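Home Courses Student Reports Archive Contact

Drying Time of Interior Wall Paint in an Unheated Room
Project report, Building Materials 2
Ville Koivisto and Folke Bråten
2021-01-21

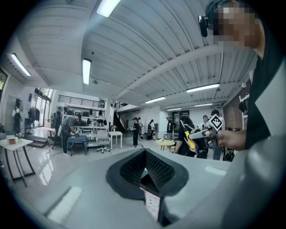
1. Background

Water-based wall paint is normally sold with a recoat time printed on the can. The printed time applies to a room at normal indoor temperature. Many small repair jobs in Flevumside are done in sheds, stairwells and basements with no heating, and the painter has to guess how long to wait. The purpose of this project was to measure the recoat time of one paint at low temperature and to see how much of the delay could be removed by moving the air.

2. Materials

The paint was Sumari matte white, all from one batch. Test panels were cut from standard gypsum board and primed with Kinnunen primer one week before the first test. Panels were stored flat in the test room so that board and air had the same temperature at the start. Temperature and humidity were recorded with a Zondley logger placed level with the panels.

3. Method

Paint was applied with a short-nap roller in one coat. Each panel was weighed before and after painting, and panels with too much or too little paint were rejected. Drying was checked with a cotton pad pressed on the surface under a fixed weight. A panel was recorded as dry when the pad left no fibers and no mark. Each check used a new spot, at least a pad's width from the last one.

Two conditions were tested:
- still air, door and window closed
- moving air, desk fan at low speed, aimed along the wall and away from the panels

4. Results

Mean time to dry was 272 minutes in still air and 154 minutes in moving air. The spread between panels was larger in still air. Panels near the floor dried last in both conditions. Two panels in the still-air set were painted over a damaged patch of primer and are left out of the mean.

Humidity in the closed room rose during the first hour and then leveled off. With the fan running, the rise was smaller.

5. Sources of error

The pad test depends on the person reading it. Koivisto read all the still-air panels and Bråten read most of the others, so part of the difference may come from the reader. Outdoor temperature also changed between test days. The logger was not calibrated against a second instrument.

6. Further work

The still-air tests will be repeated in March with one reader for all panels. A semi-gloss paint will be added if enough primed board is left.

This site uses cookies to remember your settings. Accept Decline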